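3. Arrangement of the table

The layout of small objects on a work surface affects how easily an item can be set down, found again or put into a vessel. Earlier work at Idetti treated the surface as a plain grid and gave each object a cell. We found this of limited use for round vessels, whose rims lie across several cells at once. The present section therefore describes each layout by its relation to a single bowl, which serves as the point of reference for everything else on the table.

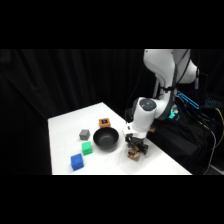

Zulema Maldonado
Nerkell Institute, Household Objects Group

3.1 Objects and surface

All layouts in the Tapia series use a white table in front of a black curtain. The pale surface was chosen so that the edges of dark and coloured objects could be marked by hand on the records without further treatment. The bowl is black, round and matt. It stands near the middle of the table, with open space on the side nearest the reader of the record.

The cubes act as fixed neighbours. Grey, green and blue cubes are placed to the left of the bowl, with the grey one farthest back and the blue one nearest the front. An orange cube may be placed behind the bowl, towards the far edge, and it carries a small blue and white marking on its top face. The three cubes on the left follow a loose diagonal, which leaves the approach to the bowl from the right clear. A closed row was tried in November and given up, as the green cube was often taken to be part of the bowl's outline when records were marked at reduced size.

3.2 Items brought to the bowl

Two classes of item were considered. The first consists of containers, among them a translucent one with brown contents. The second consists of items without a regular outline. These are harder to describe, since their width depends on the side from which they are measured. Following the Jasex scheme, we record the widest visible extent and the colour, and make no attempt to name a shape.

The full series comprises 18 layouts, each recorded under 13 placements of the item. Layouts in which an item overlapped the outline of a cube were kept in the series but marked separately.

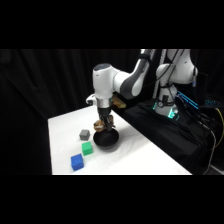 Figure 2. Irregular brown item held just above the rim of the bowl, with the grey, green and blue cubes to the left.

3.3 Marking of position

Position was marked with respect to the rim of the bowl and not its base, which is often lost in shadow on the white surface. An item was classed as "over" when its lowest visible point fell within the outline of the rim, and as "beside" in all other cases. Where the two markers disagreed, the record was passed to a third person, whose reading was final.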